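The Left Finger

By the time the kettle had boiled in the back room at Remden, I had already decided it was the left finger. I hadn't looked at the machine yet! But I had listened to the fault note being read down the phone at six in the morning (it drops things, it doesn't drop them every time, it drops them more when it has been reaching low) and I had gone down the stairs in my socks, perfectly happy, because a fault that comes and goes is the best sort of fault there is.

Jemar was the arm in the show flat, the one we kept for bathrooms. We had two others, one for kitchens and one that mostly folded towels, and I was fond of both, but Jemar had the hard life. Tiles, corners, awkward lids, a wall always closer than you would like. It went out on its stand at eight every morning and came back at five with its small troubles, and I wrote them all in the blue book.

The blue book said that the grease in the finger joints had been changed in May. It said 293 hours since then. It also said, in my own handwriting, "left pivot a bit lively", and after that I had drawn a smiling face, which I now regretted.

I took my roll of tools, the good torch and a clean rag, and went across the yard.

The flat was on the first floor over the old Zadlow laundry, and on damp mornings the stairs still smelled of starch. I loved that. I loved the bathroom too, in a way I found hard to get across to my sister, who sells shoes. We had put in the beige tiles ourselves, and the curved shower had taken two goes to get upright. The ribbons were my idea. Give an arm a plain lid to think about and it learns very little, but tie something bright to the seat and run it off to the wall, and suddenly there is all sorts to go around.

I woke Jemar up and sent it in low, fingers wide, just as the note had said. Then I crouched by the door and watched the screen on my knee.
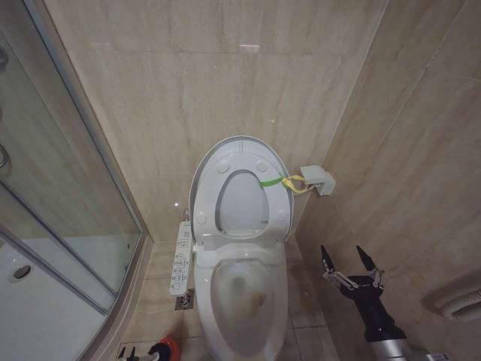
Jemar at the low position, gripper open beside the bowl, ribbons still tied.

I held it there and froze the joints. You have to be patient at this point. It is very tempting to wiggle things, and I have wiggled plenty in my time, but a finger that has been left alone under its own weight will tell you far more than one you have just been shoving about. So I sat on the cold floor and drank my tea and let it hang.

After five minutes I closed it on the test peg. The number on the screen should have gone up to 1000 and stayed there. It went up, sat for a moment as sweetly as you please, and then slid down to 73.

"Oh, you beauty," I said.

I did it again, and it slid again. Then I lifted the arm to shoulder height and tried the same close, and the number went to the top and stuck like paint. Down low, a slide. Up high, none. I did it so often that my tea went cold and I had to admit I was simply enjoying myself.

I cut the power, hung my tag on the switch and brought the wrist out over the rag. There are four screws on the housing, and the last is always the tight one. Under the cover the linkages were cleaner than I had feared. I put the tip of my smallest screwdriver against the right pivot and pressed. Solid. I moved across and pressed the left.

Solid.

I pressed it again, harder, with the torch in my teeth. It was a lovely pivot. There was nothing lively about it whatsoever.

So I went back along the wrist, joint by joint, feeling a good deal less clever, until I came to the little cable that carries the motor's current down to the hand. It ran round the inside of the elbow in a neat loop. When I bent the elbow by hand to where it sat in the low reach, the loop pulled tight, and the plug at the end of it lifted out of its socket by the thickness of a fingernail.

A clip had been put on one notch too short. I knew whose clip it was. I had fitted it in May, on the same afternoon as the smiling face.

I moved it along by a notch and bent the elbow again, and the loop stayed slack. I did up the housing, tight screw first this time, and took my tag off the switch. Jemar ran through its start-up stretch, which I have never got tired of watching, and went down low once more and closed on the peg.

1000.

I gave it another five minutes, then another five, and all the while the number stayed where it was. Across the yard someone at Yeom had started up the big saw. I wrote it all in the blue book, the clip and the notch and whose fault it was, and underneath I put "left pivot very good". Then I went down to see if there was any more tea.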